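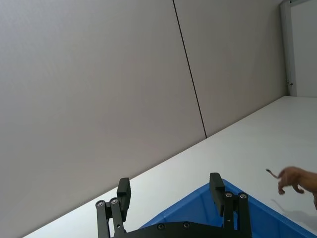
The two-arm cell at Adton, seen from a wrist camera.

About Bozsik Handling

Bozsik Handling sets up and tests two-arm robot cells for sorting mixed small parts. The company works from a single site at Adton and keeps one cell set aside for demonstrations. Most of our customers have short runs, irregular items, and no automation staff of their own.

We were founded by Ifor Landeg, who had been repairing conveyor drives at Evilen and wanted a test bench that customers could stand next to. The first bench opened in June with one arm. The second arm was added to allow work from both sides of a shared bin.

Open days

Visitors are shown the cell in groups of 6. A session runs two hours and covers setup, a pick-and-place task, and a review of the logged joint data. The open day on 16/11/2021 used the standard layout: white table, one blue bin, two arms with parallel grippers.
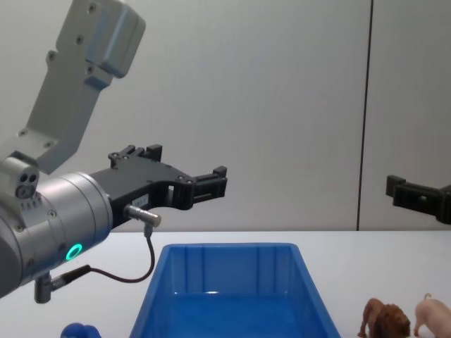 Can we bring our own parts to a session?
Send up to 5 sample parts a week ahead, with weights, and we will confirm which ones the grippers can hold.

Parts that are sharp, oily, or heavier than the gripper rating are not run during open days. They can be tested by appointment, with a written report. 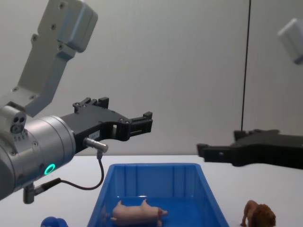 Our test method starts with objects that have no flat faces. Machined blocks are easy to grip and tell a customer little about how a cell will handle molded or bagged goods. Toy animals have legs, ears, and curved backs, so the contact area changes with every pose. A pig lying on its side in the bin calls for a different approach angle than a lion standing on the table beside it, and both cases are in the test set. Each pose is logged with the gripper opening, the approach path, and the result.

The current test set holds 141 poses. It is revised when a customer part exposes a case we had not covered. The records are kept in Rulow, our in-house logging program, and visitors may request a copy of the data for any part they supplied.

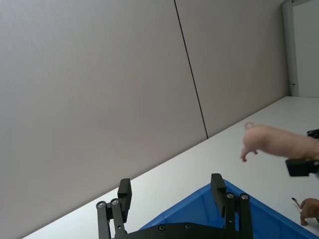

Toy pig held in a parallel gripper, view from the opposite wrist.

After the session

Each visiting company receives a short summary of its parts, the grip settings used, and any changes we would suggest to trays or bins. There is no charge for the summary. Quotations are prepared separately and only on request.

Visits are booked through the Adton office. Closed shoes are required on the test floor, and long hair must be tied back.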